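# How to prepare a simulated kitchen demo for an open day

Last updated 9/14/21

At Ziklow we open our lab to visitors two times in a year, and each time the kitchen task is the one people stay longest to watch. This page explains how I prepare it. It is written for colleagues who will run the station in Drestden or in the Hung building and did not do it before.

You need the Zenent simulator already installed, one computer with a good graphics card, and a big screen. The computer which shows the demo should not do anything else during the visit.

## 1. Choose one short task

Visitors stand at a station for a few minutes and then they go to the next one. Choose a task that has a clear start and a clear end, for example moving one piece of food over a tray. I made the mistake in my first year to show a full table cleaning. It was a nice program, but most people left before the arms did something interesting.

Check that the task can run again from the beginning without your help. In the Zenent menu this is the option "Loop episode".

## 2. Set the counter

Load the kitchen file and place the objects before you place the arms. Keep open space in the middle of the counter, so people can follow the movement from the back row also. Strong colors help very much on a big screen. Small gray things disappear when the room has a lot of light.

Do not remove all the objects that the task does not use. A kitchen with only one tray looks like a test, and visitors ask then if the robot can work in a real one.

## 3. Set the view

Put the virtual camera above the counter and tilt it down until both hands are inside. Save this view under its own name. If you save it over the default view, the next person will lose time searching for the old one.

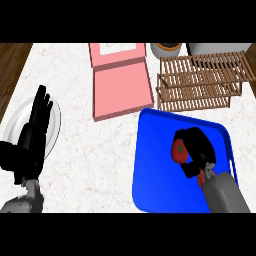
*The tomato task: right gripper with the tomato over the blue tray, left hand at the plate.*

Stand 6 steps away from the screen and look. If you can't tell which object the gripper is holding, move the camera closer and save again.

## 4. Test the loop

Let the task run 20 times before the doors open. Write down each run where the object falls or the arm stops. With two or more bad runs I reduce the speed of the arm and start the test again - this takes a while, so do it the evening before.

Also test the reset key. You will need it with visitors in front of you.

## 5. During the visit

Say at the beginning that it is a simulation. Some guests think they see a video of a real room, and they feel a little bit cheated if they learn it later.

Then let the task run one time without talking. After that, start it again and explain while the arms move. The questions I hear most are these:

- How does the arm know where the food is?
- Why are the two hands different?
- What happens if it drops something?

Prepare a short answer for each one. For the last question you can pause the loop, move the object by mouse and let people watch what the arm does - children like this part the most.

## 6. After the visit

Export the log and put it in the shared folder with the month in the name, for example "March_kitchen". Close the simulator before you switch off the computer, or the saved view can be lost.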